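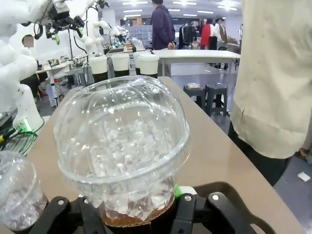

An iced drink in a domed cup, held low on the body by the gripper, with a person standing close to the table.

How to Set House Rules for a Drink-Serving Robot Arm

Most of the questions I get about serving drinks with an arm are about grip force, and I do love talking about grip force, but the trouble I've been called out to look at has nearly always come from something simpler. Somebody leaned in, or a second cup was parked too near the first. So before you tune anything, sit down with your crew and write the house rules. Ours at Flostard fit on a single page taped beside the stop button, and you're welcome to borrow them.

Start with the people. Do a proper risk assessment of your own setup first, and let that decide your distances and speeds – please don't copy mine! At our counter we mark a line on the floor 60 cm from the table edge, and while the arm is moving, guests stay behind it. If someone steps over, the operator pauses the arm, says something friendly, and waits. One person is the operator at any time, and that person doesn't pour, chat on the phone or take payments.

Next, the cup. A thin plastic cup will buckle if you squeeze it hard, and a domed lid pops off sooner than you'd think once the wall starts to flex. Grip the lower body, keep the fingers well clear of the rim and lid, and close slowly until the cup just stops slipping. Test with water and ice at full serving weight. An empty cup will tell you very little. We ran 36 test lifts for each cup size before letting Prendia, our little summer counter, open in August, and I'd do the same again.

Then the table. Leave a hand's width between waiting cups so the open fingers can come down without knocking a neighbor. Wipe up melted ice between orders, and keep cables tied back where the arm can't catch them on its way past.

Last, the handover. The arm sets the cup down on the table, opens, and backs away to its rest position. Only then does the guest reach in. I know a straight hand-to-hand pass looks lovely (I've been asked for it more times than I can remember), but we leave it out.

Keep a log too. Write down each spill, pause and dropped lid, with the cup size and the speed setting. Ours has over 2000 lines in it by now, and when we changed lid suppliers it saved us a week of guessing.

Go over the page with every new operator before their first shift, and have them press the stop button themselves a few times – with the arm moving – so their hand knows where it is.

Vlasta Brabec
Updated Aug 27, 2026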